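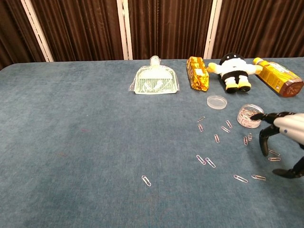 Nektarios Makris écrit qu'il a monté le kit sur sa 250 en avril et qu'il n'a pas retouché aux clips de fourche depuis, malgré deux chutes dans le sable de Fulleck. Il regrette seulement que la plaque avant arrive sans colliers de rechange.

Kit plaques et protections Durkero pour moto-cross
Fabricant : Stougaard
Disponibilité : en stock à l'atelier de Lernham

Le kit Durkero regroupe les plaques numéro et les protections de fourche pour les machines de cross de 125 à 450 cm3. Il remplace les pièces d'origine sans perçage et sans modification du faisceau. Les fixations reprennent les points de vissage existants; sur les modèles à réservoir élargi, il faut commander les entretoises longues, vendues à part.

Contenu du kit
Plaque avant ventilée
Plaques latérales gauche et droite
Protections de fourche, la paire
Visserie inox et rondelles larges
Notice de montage en français, allemand et anglais

Les fonds de plaque sont livrés blancs. Pour les catégories qui imposent une autre couleur, choisissez l'option correspondante au moment de la commande, car un autocollant de fond posé après coup tient mal sur la partie ventilée. Les numéros ne sont pas fournis.
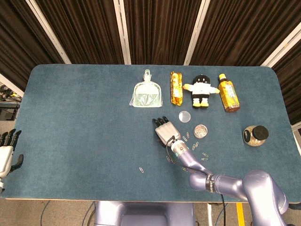 Temps de lecture : 2 min

Matière et tenue
Les pièces sont injectées en polypropylène teinté dans la masse. Les rayures restent visibles mais ne laissent pas apparaître une autre teinte. Le plastique garde sa souplesse par temps froid -- une plaque pliée par un repose-pied reprend en général sa forme en quelques heures. Une marque blanche peut subsister au pli.

Les protections de fourche couvrent le bas des fourreaux et le support d'étrier. Elles sont plus longues que celles de la version précédente et descendent jusqu'à l'axe de roue. Contrôlez le passage de la durite de frein avant de serrer définitivement, fourche détendue puis comprimée.

Montage
Comptez une petite heure avec un outillage courant. Déposez la plaque avant d'origine, nettoyez les portées, puis présentez la nouvelle plaque sans serrer. Les vis des plaques latérales se montent à la main sur les premiers filets. Pas de frein-filet sur les inserts en plastique. Resserrez l'ensemble après la première séance de roulage.

Finn Voß, qui s'occupe des commandes de clubs, peut préparer des lots mélangés (plusieurs cylindrées dans un même envoi). Les remises s'appliquent à partir de 2 kits identiques ou non.

Entretien
Eau et savon doux. Au nettoyeur haute pression, restez à bonne distance des bords d'autocollants. Évitez les dégraissants pour chaîne, qui ternissent la surface.

Livraison et retours
Expédition depuis Lernham. Les frais de port sont offerts au-delà de 200 euros d'achat. Un kit non monté peut être retourné dans son emballage d'origine. Les pièces percées ou recoupées ne sont ni reprises ni échangées.

Les commandes de clubs pour la manche de Fulleck doivent nous parvenir avant le 15 août. Passé cette date, nous livrons selon le stock, sans garantie sur les couleurs de fond.

Pièces détachées
Plaque avant seule
Plaque latérale seule, gauche ou droite
Protections de fourche, la paire
Sachet de visserie
Entretoises longues pour réservoir élargi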